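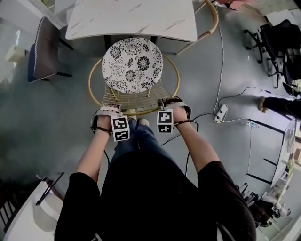
Mixed Chairs, One Table: The Cisternas Room Gets Rearranged

I was told this room would feel "collected." That was the word on the Jullus sales sheet, and I have been suspicious of it ever since. Collected by who? A room where every chair is different can look like a nice cafe or it can look like a yard sale, and the sheet didn't say how you get one and avoid the other.

So the chairs in the meeting corner at Cisternas got shuffled around, again. The plan came from a decorating booklet called Elel, 21 pages long, which I read twice and still don't trust. Four pictures, with my complaints attached. Click through if you like chairs. If you don't, I'm not sure what I can offer you.

The gold chair and the marble question

Let's start with the gold wire one, pushed up to the table with the flowered cushion on it. I'll admit the round rim makes a decent handle. Both hands on the front edge and you have a good hold on it. What I don't buy is the idea that gold wire "goes with everything." It goes with the white table and its gray veins, fine. Next to the dark upholstered chair with the white piping it looks like it came to a different party.

And the piping. White edging on a grayish-brown chair, in a room where people drink coffee. The booklet calls this "a crisp line." Give it until September.

Wood, lattice, and a lot of flowers

The booklet is very keen on a curved wood back with a crisscross panel inside it. Supposedly the diamonds let light through, so a chair takes up less of the room. I measured nothing and I remain unconvinced. A chair takes up as much floor as its legs do, and you can still walk into it.

Looks better off the ground than I expected, though. I'll give it that much. 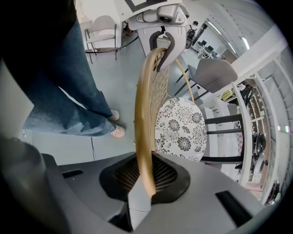 The other claim is that a curved top rail makes a chair easy to move. Easy for who, and how far? Across a few feet of smooth floor, sure. I've carried that kind of chair up a flight of stairs at my own place, and the curve finds your hip every time.

My bigger doubt is the flowers. Big blooms and leaves on white, and the booklet wants them as "the thread that ties the seats together." Maybe. I have sat through 7 meetings in this corner since the cushions came and I have spent every one of them looking at chrysanthemums, or whatever they're supposed to be.

The hoop, straight up

Anyone selling you bentwood will tell you how graceful the curve is. Turn it on edge and you get one thin upright hoop, honey colored, with the white lattice strung across the inside. I like it better from that angle, which probably isn't the one the designer had in mind. The diamonds in the lattice are pretty loose, and I would not let a cat near it.

The pink cushion and the little green plant are over by the tall white shelves. Neither one is mentioned anywhere in the booklet. They may be my two favorite things in the room.

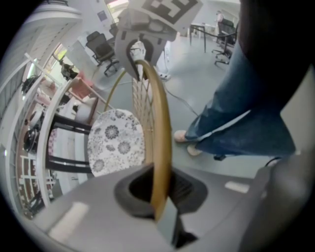
I asked what the rule was for open shelving and got three different answers. Fill it, leave it mostly bare, or take it out and put a cabinet there. My own view is that slatted white rails collect dust and that whoever recommends them has a cleaning service. Ours comes when it comes.

As for the layout, the Uveden plan (that's the name on the drawing, don't ask me) calls for the light seats on the near side of the table and the darker ones at the ends. We tried it. Somebody moved a chair before lunch because the sun was in their eyes, and there went the plan. I would like to meet the person whose chairs stay where the drawing says.

Back out on the concrete

Seen from over the top, the round seat makes more sense. Black flowers on white, gold rim, gray floor under it, and the white table with its black X base a little way off. Simple shapes. If the whole room had stopped there I might have nothing to say.

But there's a navy seat on one side and a brown seat with light wood legs on the other, and I can't work out what either of them is doing for the table. The booklet says contrast. I say those were the chairs we had.

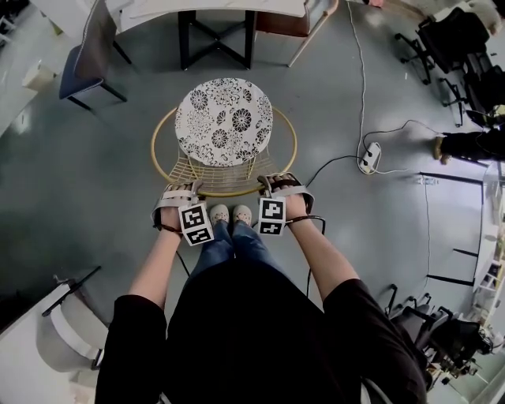
Round cushion on gold wire, short of the table. Final position still under discussion.

More from Cisternas when the rug arrives. Jullus says it's "a warm neutral," so I'm expecting beige.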